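# Teaching by hand, and at a distance

*September 2023*

At Wiveck, the day's first task is usually written on a card taped to the wall. 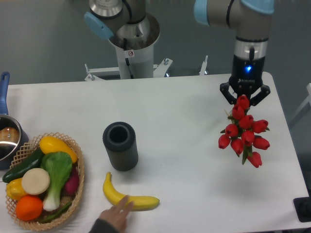
The card gives a start state, an end state and a time limit, and leaves out everything between. How the arm gets from one to the other is for the operator to decide. Geeta Bajpai, who runs the demonstration programme, prefers it that way. Early cards specified the approach angle and the grasp height, and the operators followed them so closely that the recordings were almost identical. A policy trained on them worked well until an object was placed a hand's width from its usual spot.

There are two ways of showing an arm what to do. In the first, the operator takes hold of it and moves it through the job while the controller cancels out its weight. This is kinaesthetic teaching, and it has been used for decades in welding and paint shops. It is quick to learn, and the operator can feel contact directly through the wrist. The drawback is that the operator's own arms end up in the camera view, and the trained policy then expects to see them. Moving two arms at once is also awkward for one person.

The second method is remote control. The operator sits at a separate station and moves a pair of smaller leader arms, and the full-size arms copy the joint angles. The recordings contain the camera images, the joint positions and the gripper opening, sampled 30 times a second. Nothing the operator saw is missing from them, provided the operator worked from the camera feed and did not look over the top of the screen. Bajpai had the stations turned to face the wall in February for that reason.

Remo Monti came to the project from a firm that built leader arms, and he is frank about what they lack. The present set has no force feedback. An operator closing on a rigid part learns from the picture that the fingers have stopped. With a flower stem the picture shows very little, and the first sign of too much force is damage. Monti's answer was a software limit on grip force, set per task, together with a trigger that has a longer travel than the original. The first half of the travel closes the fingers quickly. The second half closes them slowly.

Soft and irregular objects take up most of the present schedule. Vegetables vary from one delivery to the next, and so do cut flowers. A bunch held by its stems swings when the arm stops, and its outline changes with each rotation of the wrist. Putting it into a vase means bringing the stem ends over an opening that the blooms may hide from the head camera. Operators who do it well tend to pause before lowering. Kamlesh Awasthi, who reviews the recordings, once treated those pauses as wasted time and trimmed them. The resulting policy moved straight down with the bunch still swinging. The pauses were put back.

Awasthi's review is the slowest part of the process. Each recording is marked as a success, a failure or a recovery. Recoveries are the ones where something slipped or missed and the operator put it right without stopping. They used to be thrown away. They are now kept under their own label, and operators are asked to produce some on purpose by starting from a poor grasp.

The current set holds 3000 recordings from 7 operators. Renu Singhal, the most experienced of them, can be picked out from the joint traces alone: she approaches low and turns the wrist late. A set dominated by one style is easy to train on and hard to extend, so her share is capped. Mixing styles has its own cost. If half the operators go round an obstacle to the left and half to the right, a simple policy may average the two and go into it. The training method in use here predicts short sequences of motion and handles the choice better, though it does not remove the problem.

Sessions end after 45 minutes, whatever the state of the card. Error rates rise after that, and tired operators correct their movements more often, which the policy copies faithfully. Singhal would like the sessions shorter. Monti would like force feedback first, and has a prototype handle on his bench with its cover off.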